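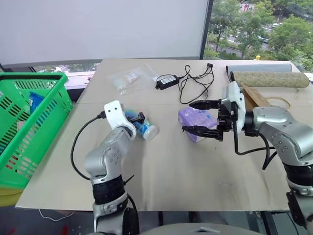
## Sorting days at the Urnberg room — report to Greder, 7 September 2019

We're really pleased with how the sorting table is coming along! Your £340 paid for baskets and clear bags, and they've made such a difference to the bits and bobs that used to end up in one drawer — tissue packs, little bottles, power adapters with their cords in a tangle, rolled mats, odd rubber bands.

Since April we've run 12 sessions and sorted 634 items. Evie Inskip set up the system (toiletries first, then cables, then anything rolled) and Hòa Trịnh has been brilliant with the leads, testing each one before it gets a label.

### Still to do

- Agree where the cardboard goes
- Buy six more baskets, bright green again if we can — people spot them straight away
- Cristóvão Matos to write up the cable labels

£41 is not yet spent and we'd love to put it towards the baskets.

Brenda Bickerstaff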